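Bench notebook – tabletop and walls, small bay
22 April 2024
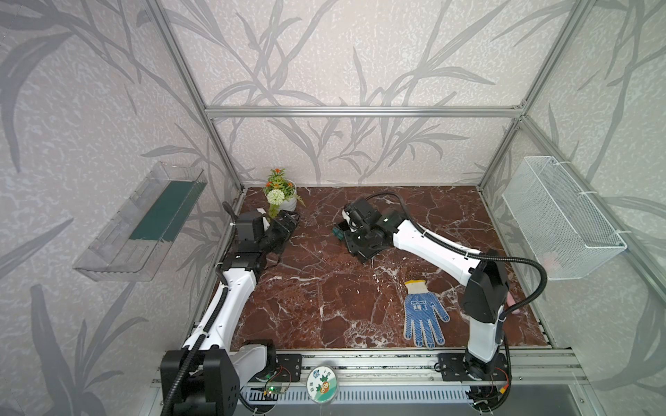 Spent most of the session on the bay itself: the top, the wallpaper and the two things hanging off the side walls. Notes in the order I got to them, so some of it jumps about.

Tabletop. The dark red marble pattern stays for now. I went over it with a damp cloth and then a dry one. The white veins hide dust well and hide crumbs of dried glue even better, so run a hand over it before putting anything down. Found two hard spots near the back and took them off with a plastic scraper. Don't use the metal one, it will mark. The spare piece of the same pattern is rolled up in the Brinulville box under the long bench, enough for one more covering if we are careful with the cut.

Wallpaper. The grey leaf pattern is up on all three sides. Left side went on first and is the worst of the three, with a slight ripple low down that I can feel but can't see unless I get the lamp right against it. Tried warming it and pressing it flat with a folded cloth. Better, not gone. Leave it overnight and look again before cutting anything. If it has to come off, keep the offcut, we are short of this paper and Rendetti only sell it by the full roll.

The pattern doesn't line up at the corners. I had a go at matching the fronds on the first corner and wasted up to 30 cm of paper doing it, then gave up. With the uprights in front of the rear corners you don't notice.

Acrylic tray, left wall. Clear is good, it doesn't cover up the paper and you can tell from the side whether there's anything in it. The dark green flat piece lives there at present. It went in and out without catching. I put 15 small washers on top of it to see whether the tray would dip at the front and it didn't, so the fixings are fine for anything we are likely to put there. Washers back in their tin.

Wire basket, right wall. Hung with white cable ties. I would like something neater but the ties hold and they can be snipped and replaced in a minute. Trimmed the tails flush, as one had scratched my wrist. Used 4 mm ties this time, the thinner ones from the Quiroga bag stretch once there's any weight on them. Would prefer the basket a bit higher so there's more room under it for wiping down. Not moved yet. If someone has the cutters out anyway, please do it and write it in here.

Plant. The little artificial one in the white round pot, back left. It's light and creeps along the top if knocked. Thought about a dab of putty under the pot and decided against it, we want to be able to pick it up. A few coins in the bottom would do the same job. The white pom-pom flower sheds a bit of fluff when handled by the head, so lift it by the pot. The orange blossoms are fine. Dusted the leaves with a soft brush.

Glove. Blue with the yellow cuff and the dots for grip. Laid out flat with the fingers spread, towards the front. It took a couple of goes to get the fingers to stay apart, they want to curl back in. Pulling each one straight and pressing it down for a moment helps. The small label on the back of the hand is still on and should stay on, so no peeling it off out of boredom. We have the one glove only in this colour. The Starno order has more gloves on it but the listing didn't give the cuff colour, so no idea whether they will match.

Small teal thing. Goes back in the parts drawer with the other small stuff at the end of the day, second compartment. It is the easiest item here to lose against a dark top.

Front rail. Wiped along it. The round sticker with the leaves and the cartoon animal is sound, no lifting at the rim. I kept the damp cloth well away from the little circuit boards and their wires and used a dry brush there. Same for anyone else doing this.

Lighting. Tried the lamp from the left and then from the right. From the left the top throws back a bright patch in the middle. From the right it's softer but the tray side goes dull. Settled on the right, turned a bit towards the wall. I marked the foot of the lamp stand with masking tape on the floor – please don't mop it up.

Still to do:
Look at the ripple again, left side.
Basket up a little.
Coins in the pot.
Ask for the cuff colour before the Starno order goes off.
New cloths. The one I used today is leaving lint and has gone in the bin.

Time spent: 2 hours, with a break while the wallpaper patch cooled. Scraper, brush and dry cloth are in the top drawer on the left. The masking tape is nearly finished, there's a fresh roll behind the glue.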